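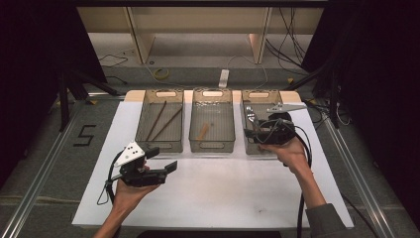
¿Para qué guardar la tierra de una vasija que ya está limpia? Para buscar en ella almidones y polen, que se quedan pegados a la pared interior y dicen algo de lo que se cocinó o se almacenó dentro.

Mayo de 2022. Sigo con el material de Illero. Hoy he terminado de pasar a la base de datos las bolsas del sector de los hogares y me he puesto con las de Bastos, que venían con las etiquetas medio borradas. He tenido que cotejarlas con el diario de excavación de febrero. La 103 estaba apuntada dos veces, una como relleno de fosa y otra como suelo de ocupación. La dejo como relleno hasta que vea el dibujo de la sección.

Por la tarde, cerámica. El fragmento grande de olla tiene una costra oscura por dentro, cerca del fondo. He raspado una muestra y he dejado el resto sin tocar. La pasta es gruesa, con mucho cuarzo, cocida de forma irregular. Se parece a la de Herkov que vimos publicada, aunque el borde es distinto y no me convence el paralelo.

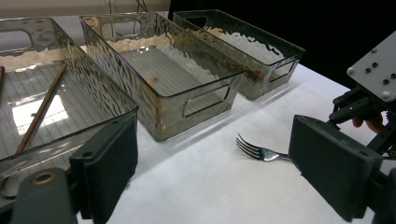

Cubetas sobre la mesa blanca.

He releído también el informe de Hunidard sobre las semillas carbonizadas. Dan cebada y algo de escanda, y proponen una fecha de casi 2000 años antes de nuestra era para el nivel inferior. Me parece posible, pero la muestra sale de un solo hogar y yo pediría 3 dataciones más antes de escribirlo en ninguna parte. En la ladera hay madrigueras y una semilla baja con facilidad de un nivel a otro.

Dudas para la reunión: si flotamos ya los sedimentos que quedan o esperamos a tener la malla fina, y quién se queda con los carbones. Yo prefiero esperar. Con la malla de ahora se pierden las semillas pequeñas, y de esas es de las que menos tenemos.

He cenado tarde. Mañana toca siglar los bordes y volver a mirar la sección de Bastos con el plano delante. Falta tinta blanca.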